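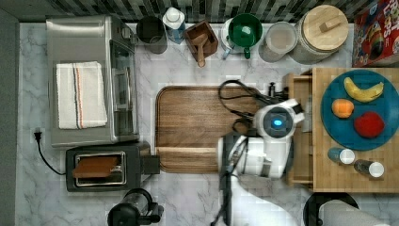
Kultano Household Recipe Card Collection

3 min read

Summary

The Kultano Household Recipe Card Collection is a set of 400 transcribed recipe cards, gathered from home kitchens and typed out line by line. It is issued by the Rarkitz Reading Room for use in local history, the study of everyday language and the teaching of transcription. The collection is text only. Scans of the cards are held at the Reading Room and may be consulted on request.

This release is dated 7/8/19 and replaces the June release, in which 126 records carried the wrong value in the "course" field. Users who downloaded the June files should discard them. The text of the cards did not change between the two releases.

Contents

The collection is supplied as one tab-separated file, cards.tsv, with one row per card, and a folder of plain text files holding the full transcriptions. File names match the card number in the first column.

Each row has 5 fields:

card_id – the number penciled on the back of the card at intake
title – the heading as written, including spelling errors
course – assigned by the Reading Room from a short fixed list
hand – handwritten, typed or mixed
notes – remarks by the transcriber, which may be blank

Source of the cards

The cards were lent by families in the Kultano district and returned after scanning. Lenders signed a form that allows the text to be shared. Where a card named a living person other than the lender, the name was replaced with the word NAME in capital letters. Names of the dead were kept if the family agreed.

Most cards concern baking, preserves and cold suppers. Meat dishes are few. Lenders often remarked that such dishes were cooked from memory and never written down, and the collection should not be taken as a record of what was eaten in the district as a whole.

Transcription rules

Transcribers followed the Hotora guidelines, second edition, with the changes listed below.

Spelling, capitals and punctuation are kept as written. "Tabelspoon" remains "tabelspoon."

Line breaks are kept. A word split across two lines is left split.

Crossed-out text is given in square brackets with the letter x, as in [x 2 cups]. Text that could not be read is given as [?]. Stains and tears are mentioned in the notes field only if they hide words.

Measures are not converted. Oven settings such as "quick oven" or "moderate" are left alone, and no temperature has been supplied.

Later additions in a second hand are placed after the main text under the heading ADDED. In some cases it was hard to say whether one writer or two had been at work – the transcriber's choice is then explained in the notes.

Checking

All 400 transcriptions were read against the scans by a second person. Disagreements were settled by Kuo-hua Chien, who edited the collection and remains responsible for it. The course field was assigned separately, after checking, and has been reviewed in full for the present release.

Known problems

Fractions were written in many ways on the cards. They appear in the files as plain digits with a slash, and a few may have lost the space before them, so that "1 1/2" reads "11/2." Reports of such cases are welcome.

Several cards were copied from printed booklets. Where the source was recognized, it is given in the notes, but no systematic search was made.

The recipes have not been tested. Some of the preserving methods are old and do not meet present food safety advice. They are published as historical text and should not be followed.

Terms of use

The files may be copied and adapted for study and teaching, provided that the collection is named. Commercial cookbooks and product labels require written permission from the Reading Room. Requests by lenders to withdraw a card are honored at the next release.

Corrections should quote the card_id and the line concerned, and should be sent to the editor at the Rarkitz Reading Room.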